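Why Do Websites Make Up Release Dates for TV Shows?

An explainer for readers who ask a lot of questions
28 October 2023

Say you have just finished a TV series. The last episode ended with somebody hanging off a bridge, and you want to know what happens next. So you type the name of the show and the words "season 2 release date" into a search box.

Up come lots of pages. Some of them have a day and a month, right there in the headline. Great! Except that the people who make the show may not have decided whether there will be a second season at all.

So where did the date come from? Let's poke at it.

Who really decides?

A TV show costs a lot of money, so somebody has to agree to pay for it. Usually that is a TV channel or a streaming service. When they say yes to more episodes, the show has been "renewed." When they say no, it has been "canceled." In between there can be a very long time when they say nothing.

Even after a yes, there is plenty left to do. Writers have to write the scripts. Actors have to be free at the same time. Then comes filming, and after filming comes editing, music and sound. Any of these can run late. The people in charge often don't pick a day until most of that work is done, and they can still change it.

That means a date on a website is only as good as the place it came from. If the channel announced it, fine. If it came from somewhere else, I would like to know where, and so should you.

A page about a show called Skirnside

Let's look at a show called Skirnside, about a lighthouse town where all the clocks run backward. The first season had 4 episodes, and they came out in June. A website called Gasberg put up a page about season two soon afterward.

The headline said "Skirnside Season 2 Release Date CONFIRMED." I read the whole thing, and it had 298 words. The first 228 of them were about season one, which anybody looking for season two has probably seen. Then there was a bit about how much fans love the lighthouse. The very last line said: "The release date has not been announced yet."

Read that line again and then read the headline again. They can't both be right.
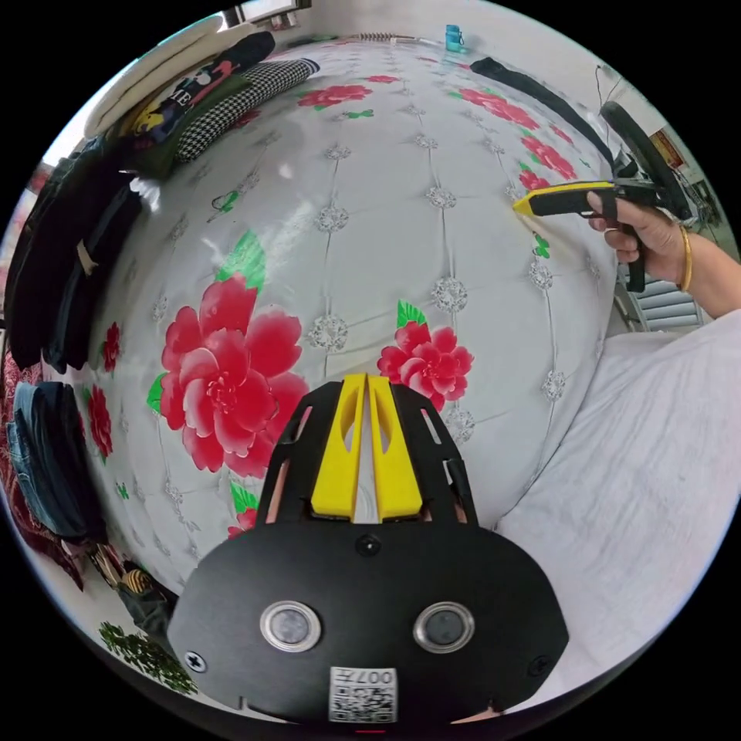
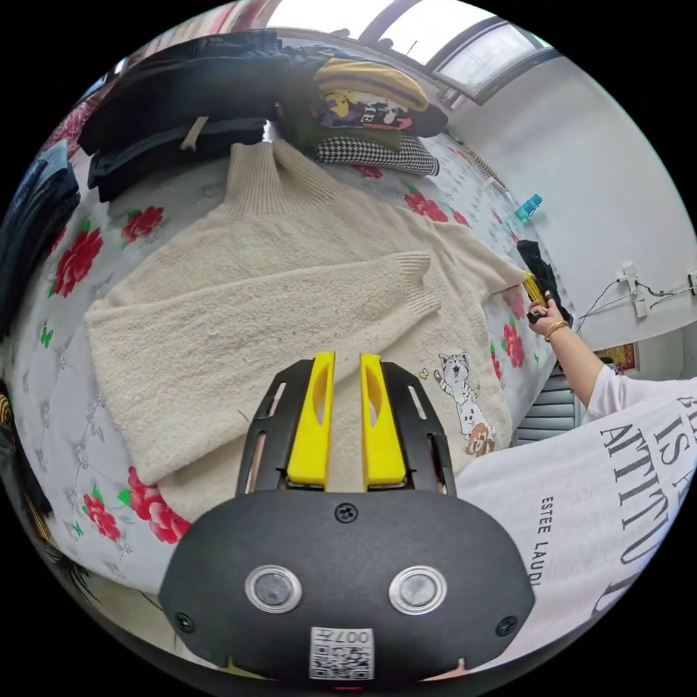
Why would anyone write a page like that? Mostly for the ads. Many websites get paid when people visit and see the ads on the page. A headline that says "We Don't Know" gets fewer visits than one that says "Confirmed." The page has done its job as soon as you open it, even if you leave grumpy.

Not every wrong date is a trick, though. Sometimes a writer makes a guess and says clearly that it is a guess. "Season one came out in June, so season two might come out in June too." That is a fair thing to say, as long as the word "might" stays in. The trouble starts when another site copies it and drops the "might." A third site copies the second one. Now three websites agree, and it looks like proof. It's one guess wearing three hats.

What about trailers?

Be suspicious of these as well. Fans can cut together old scenes, add spooky music and put "Official Trailer" on top. Some do it for fun and tell you so. Others don't tell you. If every scene in a "new" trailer is one you remember, you have your answer.

How to check for yourself

Look for who said it. A good page tells you, with words like "the channel announced" or "the director said in an interview." Then see if you can find that announcement. If the page says "sources say" and never tells you which sources, I wouldn't put it on your calendar.

Read to the bottom. The true part is often hiding down there.

Look at when the page was written. Old pages sometimes get a new date stuck on top without much else being changed.

Go to the show's own page, or the page of the channel that shows it. If there is a real date, they want you to know it. They have no reason to keep it secret once it is decided.

Watch out for small words. "Expected," "likely" and "could" all mean that the writer isn't sure.

Try it out

Pick a show you like that hasn't come back yet. Ask a grown-up to help you find 3 pages about its next season. Write down the date each page gives and who the page says it came from. If there is no "who," leave that space blank.

Then count the blanks.

Words to know

Renewed: the show will get more episodes.

Canceled: the show will not get more episodes, at least for now.

Source: the person or place that a piece of news came from.

Rumor: something people repeat without knowing if it is true.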